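Kuna Bench Cell: Set-up and Safe Use
Section 3. Preparing the table, leads and tool holder

Issued December 2018. Prepared by Femke Van Wijk, Miltwood workshop.

This section covers the checks to be made before the arm is allowed to move under power near a tool holder. It applies to every Kuna bench cell at Miltwood. Read it together with Section 2 (Stopping the arm) and the Fenum site rules. Where the two differ, follow the stricter one.

3.1 Who may do this work

Only people signed off on Section 2 may prepare the cell. One person is in charge of the stop button for the whole job and does nothing else while the arm is live. If that person has to leave, stop the arm and lock it off.

3.2 Clearing and setting the table

1. Lock off the arm at the wall switch and keep the key with you.
2. Take away anything that is not needed for the task, including cups, paperwork and spare tools.
3. Wipe the tabletop. Check that all feet are on the floor and that the table does not rock.
4. Place the tool holder within easy reach of the arm. The arm should not need to stretch fully to get to it.
5. Leave a clear gap of at least 200 mm between the holder and the nearest table edge.
6. Press down on each corner of the holder. If it moves, fix it before going on.

Note: Sunlight on the floor or table can upset the camera. Check the picture on the control screen at the time of day the job will run, and draw the blinds if needed.
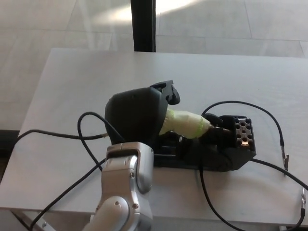
3.3 Leads and cables

Most of the stoppages in the Declercq log come from cables. Go through these steps each time the cell is set up, even if the last job used the same layout.

1. Follow every lead by hand from one end to the other. Look for cuts, flattened spots and loose plugs.
2. Any lead that rises above the table must have enough slack for the tool to be lifted, but must not be able to drop over the wrist of the arm.
3. Keep leads that lie on the table out of the path between the arm and the holder.
4. Clips on the ends of leads must not touch each other, the arm or the table frame. If a clip is not in use, unplug its lead at the other end.
5. Where a lead passes over the table edge, check that it does not pull on the tool or the holder.
6. Move the arm by hand through the whole job, with the power off, and watch each lead as you go.

CAUTION: Do not hold a cable out of the way while the arm is moving. Stop the arm, move the cable, and start again from step 6.

3.4 Tape and wrapping on tools

Tape changes the width of a handle and the way it grips. Treat a newly wrapped tool as a new tool.

1. Check that the end of the tape is stuck down.
2. Press any wrinkles flat. Replace the wrapping if it slides when twisted.
3. Keep tape away from vents, moving parts and any part that gets hot.
4. Seat the tool in the holder and lift it out by hand three times. It should come free without dragging the holder.

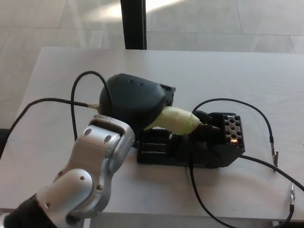
3.5 First run under power

1. Clear everyone from the marked area and say aloud that the arm is going live.
2. Unlock the wall switch. Set the speed to the lowest step.
3. Bring the arm up to the tool and stop short of touching it. Check the line of approach from the side as well as from the front.
4. Let the arm touch the tool, then back away. The tool should still be seated.
5. Run the full job 2 times at the lowest speed before raising it.

CAUTION: Hot tools stay switched off and cold for all of 3.5. They may be switched on only when the slow runs are complete and signed for.

If the arm stops by itself, write down the code before clearing it. Code 27 means that the wrist has met more resistance than expected. Lock off, then check the leads and the seating of the tool. Do not raise the force limit to get past this code.

3.6 Records

Fill in the set-up sheet before the first full-speed run. Enter the cell name, the tool, the state of the wrapping and any lead that was changed. Both people sign. Sheets are kept in the folder by the wall switch. If the holder or the arm base is moved after signing, the sheet no longer counts and the work starts again at 3.2.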